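Staff kitchen and lunch arrangements from January

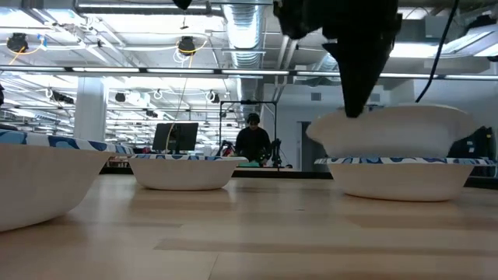
Facilities and Site Services, Plendthorpe

The second-floor kitchen at Plendthorpe is open again. The new sink and worktop went in over the break, and the hot water is back to normal pressure. The dishwasher has been moved to the left of the fridge, so the cupboard that used to be there has gone. Anything left in it is in a box under the window. Please collect what is yours before the end of the month.

Bowls and plates are now kept on the open shelves by the door. We had a lot of requests for proper bowls after the soup days started in September, and paper ones will no longer be ordered. The patterned bowls can go in the dishwasher but should not go in the microwave. Use the plain white ones for heating food.

Soup days

Soup will be served on Tuesdays and Thursdays between 12 noon and 1.30 pm. The price stays at £2 a bowl, or £4 with bread and a piece of fruit. Payment is by card at the counter. Ludivine Joly is taking over the menu from Osamu Imai, who has moved to the Trondov office. She plans to keep the lentil and the leek and potato, and would like suggestions for the other days. At least one soup each day will be made without meat or dairy, and the ingredients will be written on the board.

Last term 373 people filled in the lunch survey. The most common complaint was the queue at ten past twelve. To help with this, teams in the Matsuda wing are asked to come after 12.45 where their work allows it. This is a request and no one will be turned away. The second most common complaint was noise from the hand dryer next door, which has been passed to the building owners. We have had no date from them yet.

Seating

There are 40 seats in the kitchen and the room next to it. The long table can be booked for team lunches on Mondays and Fridays only. To book, write to Imad Azar with the date, the number of people and whether you need the screen. Bookings made before the break still stand, apart from those for the small meeting room, which is being used to store chairs until the new carpet is down.

Food waste

The brown bin is for food only. Tea bags can go in it, but yoghurt pots and bread wrappers cannot. The contractor, Jokton, refused two collections before the break and charged us for both. Coffee grounds should go in the tub beside the machine, where Masanobu Nomura collects them for the garden beds at the back of the car park. He has asked for filter papers to be left out – they blow about.

Fridge

The fridge is cleared every Friday at 4 pm. Food without a name and date on it will be thrown away, and so will the container if it is not labelled. Milk bought by the site is on the top shelf of the door. Oat milk has been added to the weekly order.

Lost property

One blue flask, a set of keys on a green cord and a child's glove are at reception. Noboru Sasaki has the umbrella that was left by the lift.

The next update will cover the car park barrier and the new bike racks.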